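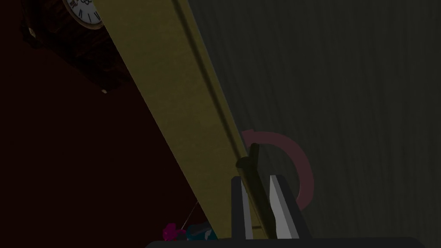 The Kapoor Trust for Missing Persons today announced a new program to help police departments revisit witness statements in long-term missing person cases. Interviewers will be trained to ask about ordinary things a witness may have noticed on the day of a disappearance, such as a radio program, a delivery, or a wall clock with black Roman numerals on a white dial, before asking for an exact time. The program will open to its first departments in January.

The announcement, made on 26 September 2021, follows a review by the Trust of 300 statements taken in missing person inquiries since 2000. The review found that times given by witnesses were often recorded without any note of how the witness knew them. When detectives returned to a case years later, they could not tell whether a time had been read, estimated, or suggested by someone else.

"Families ask us why a statement from so long ago still matters," said Harriet Yazzie, director of the Kapoor Trust. "It matters a great deal if the next detective can see where each answer came from. We want that information written down while the witness can still provide it."

The training course lasts 4 days and is taught in groups of 8. It covers opening questions, the use of personal photographs and diaries, contact with witnesses who were children at the time, and the handling of questions a person chooses not to answer. Participants will be taught to record a refusal in neutral terms and to draw no conclusion from it.

Course materials will be provided at no charge to participating departments. The Trust will not take part in interviews and will not have access to open case files. Decisions about whether to reopen an inquiry remain with the department responsible.

Departments may request an application packet from the Trust's training office. Relatives of missing persons who have questions about an existing case should continue to contact their assigned investigator.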